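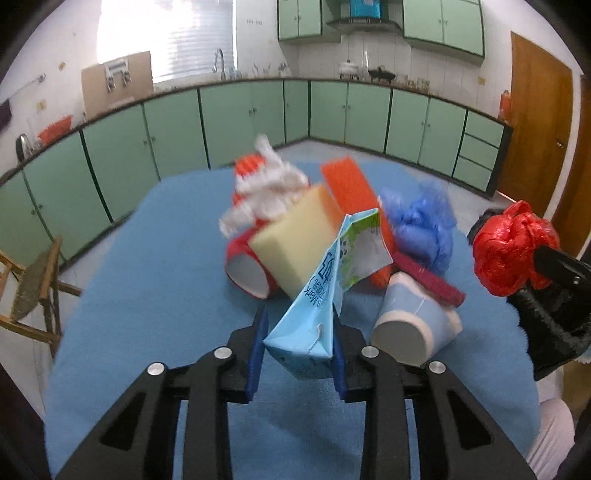 The students at Novar call it the kitchen table problem, and they have been working on it since the fall. Dump a pile of everyday stuff on a table: cartons, paper cups, sponges, plastic bags. Now teach a robot to pick up one thing at a time and put it where it belongs.

"People hear that and go, okay, my four-year-old does that," says the club's student captain, laughing. "And I say yes! Your four-year-old is incredible! Have you ever thought about how incredible your four-year-old is?"

Novar is an after-school robotics club, and this is the first year it has skipped the usual driving-and-shooting competitions to enter something called the Kono Challenge, where teams train an arm to sort household clutter it has never met before. The final is in June. I sat down with the captain and the club's coach for most of an afternoon, and it was hard to get either of them to stop talking, which I mean as a compliment.

The first surprise is how little of the work involves programming. Most of it is done by hand, with grippers the students hold and squeeze themselves. A camera on the tool records what the gripper meets, and the recordings go into training the arm, so the arm learns from hundreds of people-sized decisions about where to grab.

"When I joined I thought I'd be typing the whole time," the captain says. "My first week I picked up sponges. I went home and my mom asked what I did at robotics and I said, sponges. She thought I was hiding something."

The club now has 1,365 recorded pickups it considers good enough to train on. Another 283 were thrown out, and the coach can tell you why for a surprising number of them. Somebody talked to a friend halfway through and drifted off. Somebody grabbed two things at once and pretended that was the plan.

"A sloppy demonstration teaches sloppiness," the coach says. "The kids figured that out faster than I did. They got very strict with each other. There was a stretch in the winter where you'd hear 'again!' from across the room every couple of minutes, and it was never me saying it."

So what makes a good pickup? Both of them start answering at the same moment, and the captain wins.

"Okay, so cartons. Cartons are my favorite. A new carton is a box, and a box is easy, you close on two flat sides and up it goes. But a crumpled one has no sides anymore! It's twisted, the top is pointing some random way, and you have to look at it and decide, where is this thing still stiff? There's usually a fold that will hold. You go for the fold. And you go slowly, because if you squeeze too fast it pops out sideways and then you're chasing it."

Plastic bags are the other extreme. A bag has no shape worth speaking of, so almost any pinch works, but it can bring along whatever happens to be underneath. Cups are fine standing up and annoying on their sides. Sponges, after all those months, are considered a day off.

"Scouring pads, though," the captain adds. "Scouring pads catch on everything. I have feelings about scouring pads."

The piles are messy on purpose. In the beginning the students laid things out in rows, with nice gaps in between, and the arm did beautifully. Then they pushed the same objects together into a heap and it fell apart completely. It would close on the gap between two things and lift nothing at all, with great confidence.

"That was a bad Tuesday," the coach says. "But it was a wonderful lesson, because they had taught it exactly what they'd shown it. The rows were the problem. After that they started piling things up like a real sink after a real dinner, and every person in the club got a turn at building the pile. You can tell who built one, by the way. Some of them are mean."

The arm itself has a name, Ideo, chosen by vote after a discussion the coach describes as longer than the one about the budget. The runner-up was Lūse, which went to the software that decides which object to try first. The students talk about the two as if they were siblings who don't get along. Lūse picks something buried at the bottom, Ideo does its best, the heap slides everywhere, and the whole room groans.

I ask whether it's frustrating, spending months on a thing most people do without looking.

"Sometimes, sure," the captain says. "There was a week when we changed the pads on the fingers and nothing worked, and we couldn't tell if it was the pads or the training or us. I didn't want to come in. But then you get one clean run. It goes in, it picks the right carton, it finds the fold, it lifts, and you showed it that! Some afternoon a while back, you did that with your own hand, and now it's doing it. I still yell. I'm not going to stop yelling."

The coach came to the club from teaching shop class and admits to having had doubts about the whole approach. There was no chassis to build, no drive train, very little to cut or drill. What changed the coach's mind was watching the younger members. Two of them had never held a screwdriver and were a bit scared of the older students' machines. With the hand-held grippers they were useful on day one, and they were soon the ones correcting everybody's wrist angle.

"I've had clubs where 7 kids did everything and the rest watched," the coach says. "Here you can't just watch. We need your hands. We need lots of different hands, in fact, because if one person does all the pickups, the arm only learns that one person's habits. A left-handed student joined in January and people practically cheered."

They've also started swapping objects between sessions, and families have been told to stop flattening their drink cartons before recycling. The captain's family now saves anything with an odd shape. A friend's grandmother has offered her knitting, which the club accepted right away, since fluffy things are hard to judge and they hadn't had nearly enough of them.

Before June there are still two big jobs. The first is speed: Ideo takes its time, and the Kono final runs on a clock. The second is what the students call giving up gracefully. At the moment, when Ideo fails to lift something it will try again from the same spot, and again, until a student steps in. They want it to move on to another object and come back later.

"Which is also hard for people," the coach points out. "I've got students who can't do that."

"He means me," says the captain.

The club meets on weekday afternoons and is open to beginners. New members should wear short sleeves or be ready to roll them up, and anyone with interesting garbage at home is asked to rinse it and bring it along.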